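作業室照明ML
4月　午後
投稿：Drotar施設係

件名：Re: 白い天板の作業室、グレアの扱いと照度の目標値

Drotar施設係です。Troltine棟の件、測定条件を確認しました。先に引用を置き、その後に項目ごとに返します。

> Troltine棟の作業室で天板を白に統一したところ、利用者から
> 「明るいのに見にくい」という申し出が続いています。
> 灯具は直付けのLEDが8台、乳白カバーなし、調光なしです。
> 机上面の照度は設計値を満たしており、測定結果にも
> 大きなむらはありません。
>
> 対策として、(1)照度をさらに上げる、(2)灯具を間引く、
> (3)天板の上にマットを敷く、の案が出ています。
> (1)については、机上でほぼ2,000 lxまで上げれば細かい
> 作業でも不満が出ないはずだという意見があります。
> 根拠になる資料は手元にありません。
> 同じような部屋を運用している方の経験を伺いたいです。

まず(1)ですが、当方は勧めません。申し出の内容が「明るいのに見にくい」である以上、照度不足の症状とは分けて考える必要があります。白い天板は拡散反射率が高く、照度を上げれば天板自体の輝度がほぼ比例して上がります。視対象が暗い色の小物や印刷文字の場合、背景だけが明るくなり、目の順応がそちらに引っ張られます。対象の細部は相対的に沈みます。

照度計で見ている量は面に入ってくる光で、目に届く光とは別の量です。設計値を満たしていること自体は正しい報告ですが、グレアの議論には使えません。輝度計があれば、着座位置の目の高さから、天板、壁、灯具の発光面をそれぞれ測ってください。輝度計がない場合は、露出を固定したカメラで代用して相対値を取る方法もあります。絶対値の校正はできませんが、対策の前後を比べるには足ります。自動露出のまま撮ると、比べたい差をカメラ側が打ち消すので注意が必要です。

次に、反射の分類をしておきます。現場では一括して「テカリ」と呼ばれますが、対策が異なります。

(a) 拡散反射によるもの。天板全体が一様に明るく見える状態。見る角度を変えてもほとんど変化しません。照度を下げるか、天板の明度を下げる以外に効く手段は限られます。

(b) 鏡面反射によるもの。灯具の像が面に映り込む状態。見る角度を変えると像が動きます。灯具の位置、発光面の大きさ、面の光沢度で決まります。

(c) 置いてある物の表面で起きるもの。樹脂のトレー、書類のクリアホルダー、工具の金属面など。天板を艶消しに替えても残ります。

申し出のうちどれが(a)でどれが(b)か、まず切り分けてください。利用者に頭を左右に動かしてもらい、明るい部分が動くかどうかを聞くだけで済みます。(c)は見落とされやすく、当方でも天板の交換後まで気づきませんでした。色の濃い樹脂は、拡散反射が少ない分だけ映り込みが目立ちます。白い樹脂なら地の明るさに紛れる程度の反射でも、青や黒では白い斑として見えます。

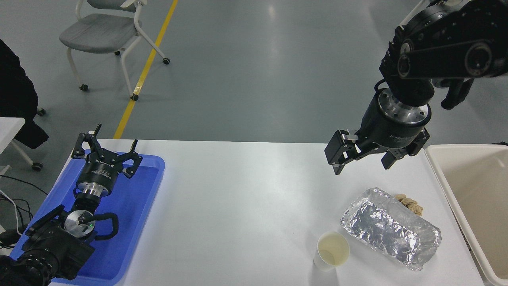 白い天板と青いトレー。トレーの面に光が反射している。

(2)の間引きについて。8台のうち一部を消灯すると机上照度の平均は下がりますが、残った灯具の発光面の輝度は変わりません。(b)の映り込みは、映っている灯具そのものを消さない限り同じ強さで残ります。加えて均斉度が悪化し、手元の影が濃くなります。手元の影は細かい作業では映り込み以上に嫌われることがあります。

間引くのであれば、机の真上より少し奥側にある列から試すのが順当です。着座した人が天板を見下ろす角度では、入射角と反射角の関係から、奥側上方の灯具が目に入ります。手前側や左右の灯具は、天板の水平面に限れば目の方向へ正反射しません。ただしトレーの縁のように丸みのある部分では、面の向きが連続的に変わるため、どの位置の灯具でもどこかで条件が揃います。縁に細い光の筋が出るのは避けにくく、当方では縁の反射は対策対象から外しています。

映り込みの位置は簡単に確認できます。着座位置で天板に小さな鏡を平らに置き、目の位置を変えずに鏡を滑らせて、灯具が映る範囲をテープで囲みます。囲んだ範囲に主作業域が入っていれば、机を動かすか灯具を動かすかの二択です。Droltine棟では机側を動かしました。配線工事が不要で、当日中に戻せることが理由です。ただし、机上のコンセントが床から立ち上がっている場合は移動量に制約があるので、先にケーブルの余長を見てください。

(3)のマットは、(a)と(b)の両方に効く数少ない方法です。艶消しの中間的な明度の灰色を選べば、天板の輝度が下がり、映り込みも散ります。欠点は次のとおりです。

・端がめくれる。固定に両面テープを使うと、剥がすときに天板側の表面を傷めることがある。
・汚れの発見が遅れる。白い天板を選んだ理由が清掃性や小物の視認性であれば、その利点を捨てることになる。
・静電気対策を兼ねる場合、接地の取り回しと点検が別途必要になる。
・素材によってはアルコール清拭で表面が変質する。

全面に敷く必要はありません。主作業域だけに敷き、トレーや書類を置く側は天板のままにしておく運用で、申し出はかなり減るはずです。視線が主作業域に留まっている時間が長いので、周辺が多少明るくても順応への影響は小さくなります。ただし周辺と中央の輝度差をつけすぎると逆効果です。黒いマットを白い天板の中央に敷くのは避けてください。 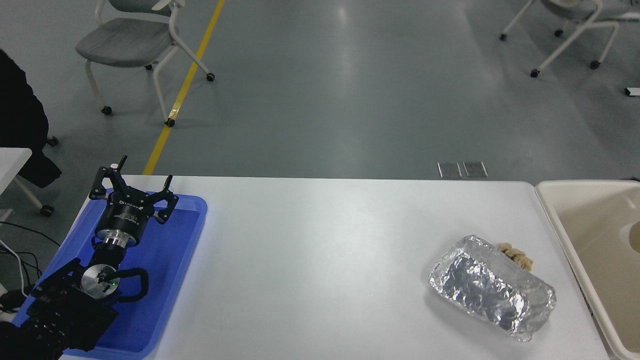 天板左端の浅いトレー。青色。

トレーの色については、Jinの資材担当と過去に検討したことがあります。結論だけ書くと、色より表面仕上げの影響が大きく、同じ色で艶ありと梨地を並べると、梨地では映り込みの輪郭が消えました。色の選択は中に入れる物との対比で決めればよく、グレア対策として色を指定する意味は薄いと考えます。艶ありの在庫が大量にある場合は、買い替えより、底面に艶消しのシートを敷くほうが安く済みます。シートは底面より一回り小さく切らないと、隅で浮きます。

照度の目標値については、灯具の仕様と切り離して議論しても決まりません。全般照明で一律に高い照度を出す考え方をやめ、全般照明は抑えめにして、必要な席だけ手元灯で補う構成を検討してください。手元灯は利き手の反対側の斜め上から当てるのが基本ですが、両手で均等に作業する席では影が片側に寄るため、左右に一灯ずつ置きます。調光付きで、発光面が直接目に入らないフードのあるものにしてください。

ここで問題になるのが灯具の高さです。当方の席では天板からの高さを固定せず、床から130 cmを上限としています。これを超えると、向かい側の席に座った人の視線に発光面が入ります。机の高さが違えば数値は変わるので、そのまま使わず、向かい合う席の両方に座って確認してください。

乳白カバーの後付けについても触れておきます。発光面の輝度が下がるため(b)には効きますが、光束の損失があり、器具によっては放熱条件が変わります。カバーが純正の付属品として用意されていない場合、当方では後付けを認めていません。天井側の間接照明化も検討はしましたが、天井が低い部屋では天井面に強いむらが出て、今度はそれが天板に映りました。艶ありの天板では、灯具を隠しても、明るい天井そのものが映り込みの光源になります。

昼光の扱いも忘れないでください。窓が片側にある部屋では、時間帯によって(b)の主因が灯具から窓に入れ替わります。夕方だけ申し出が増えるようなら、灯具をいくら調整しても解消しません。測定はブラインドを閉じた状態と開けた状態の2条件で行い、記録に必ずその別を残してください。条件の記載がない測定値は、後から比較に使えません。
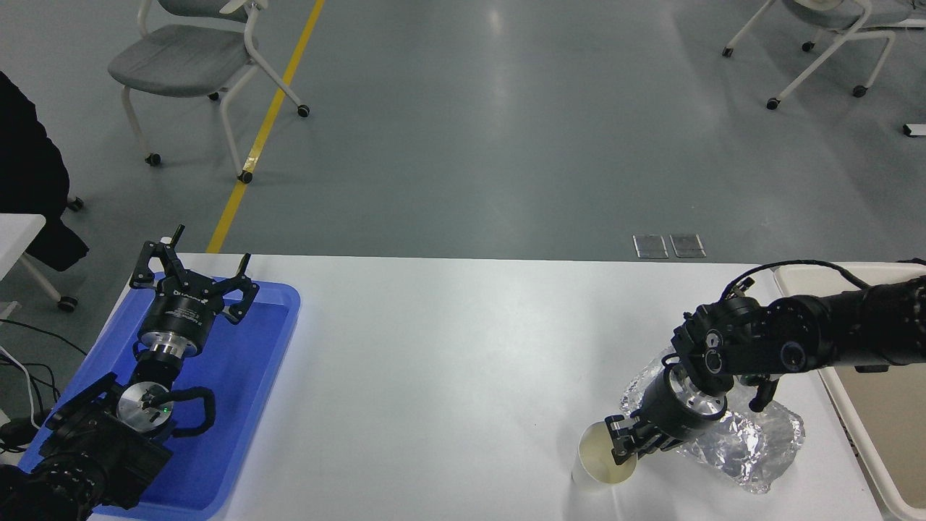 前回の返信では、マットより先に天板の光沢度を測るべきだ、艶消しと称する製品でも低い角度から見れば十分に映り込む、という指摘も出ていました。カタログの光沢度は決められた角度での値なので、奥行きのある机の遠い側を見る条件とは合わない、という趣旨です。

この指摘には同意します。光沢度計がなければ、目の高さから机の奥端を見て、灯具の輪郭が読み取れるかどうかで判定してください。手前では像がぼやけていても、奥に行くほど輪郭がはっきりする天板は珍しくありません。視線が面に対して浅くなるほど鏡面反射の割合が増えるためです。奥行きの深い机を使っている部屋では、主作業域を手前に寄せるだけでも条件は変わります。

以上をまとめて作業順に並べると、次のようになります。

・申し出を席ごとに集め、(a)(b)(c)に分ける
・鏡で映り込みの範囲を確認する
・ブラインドの開閉別に測定する
・机の移動を試す
・主作業域だけ灰色のマットを敷く
・なお残る席に手元灯を入れ、その列の全般照明を落とす

途中で申し出が止まればそこで終了して構いません。逆に、一度に複数の対策を入れると、どれが効いたか分からなくなり、別の部屋に展開するときに困ります。Droltine棟ではマットと手元灯を同時に導入したため、マットの効果を単独で示す記録が残っていません。

未確認の点が一つあります。直付けLEDのうち、調光なしの器具を部分的に調光対応品へ交換した場合、同じ回路に混在させてよいかどうかは器具と調光器の組み合わせによります。Troltine棟の配線図がないと答えられません。回路の分け方が分かる図面があれば、このスレッドに添付してください。測定記録の様式は当方のものを流用して構いませんが、席番号の欄が縦に短いので、必要なら行を広げて使ってください。

Drotar施設係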